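3.2 What the households told us about salt

We went into the Plomgate interviews expecting to hear mostly about price. Price did come up, of course, but the subject people really warmed to was salt – where it hides, who adds it, and who in the family is allowed to say anything about it. For a study of home blood pressure care this was a wonderful thing to stumble on, and we changed the second interview guide to make more room for it.

Of the 187 adults who agreed to take part, 155 completed both interviews and kept the food diary. All had been told by a nurse or doctor that their blood pressure was high, and all cooked at home or lived with the person who did. Interviews were held in the home when possible and ran as long as the participant wanted to talk. Several went well past the hour we had planned, and those are among the richest transcripts we have.

Two patterns stood out. The first concerned the salt people see. Participants could describe in great detail what they shook over a plate of eggs or stirred into a pot of beans, and many had already cut this down on their own. The second concerned the salt people don't see, in bread, canned soup, sauces and sliced meat. Very few diaries mentioned it at all, even when those foods were eaten every day. One woman, proud (and rightly so!) of having given up the salt shaker, wrote down instant noodles for lunch four times in one week.

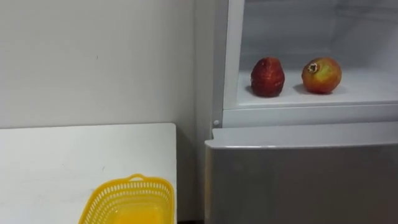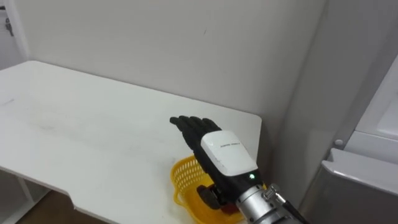 Figure 2. White table with yellow basket (first picture); white table with black robotic hand (second picture).

We coded each diary for both kinds of salt. Maxine Henare and Hemi Lockyer read every entry separately and then met to settle their differences, most of which came down to mixed dishes. A stew made at home with a store-bought stock cube, for instance, belongs to both groups, and in the end we gave such dishes a code of their own. That small decision turned out to be very useful. The mixed dishes were often the ones participants loved best and cooked for guests, and they were also the ones they least wanted to change. When we asked about them in the second interview, the talk quickly moved from food to family.

Cooks described a kind of bargaining. A husband would eat the low-salt version on weekdays if Sunday dinner was left alone. A grown daughter read labels aloud in the store until her mother began doing it herself. In one home, the person with high blood pressure did none of the cooking and had never told the cook about the diagnosis, for fear of seeming to complain. Advice given to this man at his clinic visits had nowhere to go. We find this exciting as well as troubling, for it points to something quite practical – inviting the cook to the appointment, which any clinic could try.

Label reading deserves a closer look. Participants who knew what the sodium number meant were still unsure what to compare it with. Was it high for a soup? High for a day? Those who did best had a simple habit of setting two cans side by side and taking the lower one. They had mostly picked this up from a friend or relative, and they taught it to others with real pleasure. One participant had walked her whole church group through the soup aisle.

We should be careful about how far these findings reach. Diaries leave things out, and people who know they are being asked about food may eat differently for a while. Plomgate also has two large supermarkets within a short bus ride, so the choice between two cans is a real one for most of our participants. In a place with a single corner store it may not be. We return to this point in Section 4, where we look at shopping trips and at how the distance to a store shaped what was kept in the cupboard.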